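Robots, eyeglass cases and a very long line for coffee

I went along to the open day at Favik on Saturday, mostly because it was raining and I'd promised my nephew we'd do something that wasn't bowling. If you don't know it, Favik is the robot workshop that moved into the old Estulitz building on the Messtead side of the river. It was the first time they've let the public in, and they must have been surprised by the turnout, judging by the line at the coffee cart. We waited 11 minutes for a hot chocolate!

Tours went out in groups of 34, and that's a lot of people to squeeze down one hallway. We got the second one of the morning. Our guide works on the software side and talked fast, and she had a good answer for every kid who wanted to know if the robots could fight each other (no, and please stop asking). She took us past the repair benches, where you could look at a joint with its cover off, and then on to the part everyone had come for, the tidying demo.

I'd pictured one huge arm behind a cage, the kind you see in car commercials. These are a lot smaller, and they work in pairs. Each pair gets a pile of ordinary stuff and has to sort it out – pick something up, decide where it goes, put it there, go back for the next thing. The guide said picking things up is the part people expect to be hard, and that the deciding gives her team far more trouble. Soft things are a headache too. A cloth never lies the same way twice, so the arms can't just repeat what they did last time.

My nephew was glued to it. I'll admit that I was too, after a while. It's slow, slower than you or me clearing a kitchen table, and you find yourself leaning forward and rooting for a gripper. There was a dad next to me muttering "left a bit, left a bit" the whole time. One of the little ones asked if it could come and do her bedroom, and got the biggest laugh of the morning.
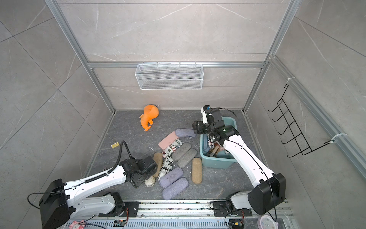
Two arms on the job at the Favik open day, one over the eyeglass cases and the other down in the teal basin.

After the demo there was a short talk upstairs about Meireles, the project the sorting work belongs to. They want arms like these to help out in small repair shops and stockrooms, places that could never pay for a big factory setup. The room had 65 chairs and all of them were taken, so we stood at the back by the radiator. Questions ran over. Somebody wanted to talk about jobs, and I thought the answer was fair if a bit short – they said they'd like to put on a whole evening about that, and I hope they do.

We finished in the kids' corner, where you could steer a toy claw with two levers and try to win a keychain. I didn't win one. My nephew won two and has not stopped mentioning it.

Favik is planning another open day in March. It's free, but you'll need to sign up for a tour at the front desk when you get there, and the morning slots go first. Parking is behind the building, and the entrance is the blue door on the river side.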